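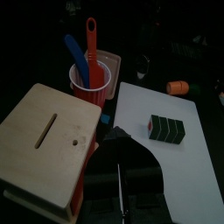 Unit 4: Setting Out a Shared Activity Table

August 20, 2025
Lejla Stoyanova

These notes go with the Wednesday session of the Gerncombe early years course. Read them before the practical. Bring your planning sheet from Unit 2, as you will be adding to it.

What we mean by a shared table

A shared table holds materials for more than one kind of play. Children choose what to pick up and may move between things as they like. At Gerncombe the usual mix is one item that is put together or posted into, one set of things to hold and scoop with, and a surface to work on.

The wooden box with the slot and the small round hole in its top belongs to the first group. The red cup with the blue utensil and the red spatula belongs to the second. A child who is busy with the box does not need the cup, and the other way around, but both can be within reach.

Openings and shapes

A long narrow opening and a round one ask for different movements. With a slot, the child has to turn the wrist until a flat piece lines up. With a round hole, the direction matters less and the aim matters more. Watch which opening a child goes to first and write it down before you offer any help.

Do not correct the grip. If a piece will not go in, wait. Most children turn the piece over or try the other opening without being told.

Keeping long items upright

Long utensils lying flat roll, get covered up and end up on the floor. Stand them in a cup. A few points on this:

- Use a cup wide enough that the utensils are not jammed together.
- Put no more than 4 utensils in one cup.
- Set the cup back from the front edge of the table -- sleeves catch on handles.
- A spatula can go in blade down. The handle is then the part the child takes hold of.

Shallow plastic trays can go behind the cup. They are useful for loose pieces at tidying time, and it does no harm if they are partly out of view during play.

Surfaces

Plain wood marks easily. Smudges on a box top are normal with daily use and are no reason to take it off the table. Wipe with a damp cloth and dry at once. Check painted sides for chips at the end of the week and report any you find to Ritu Tiwari.

For the practical

Work in pairs. Set out a table for 6 children using items from the Maletti shelves. One of you sets out and the other observes, then swap. For each table, write down:

1. what you put within reach and what you put farther back
2. which items you stood up and which you laid flat
3. one thing you moved after the first try, and where it went

Tables stay set out until everyone has walked around them. Put all items back on the shelf they came from.

Reading for next time: Srivastava handout, sections 2 and 7. The section on sorting trays is optional -- we will come back to it in Unit 6.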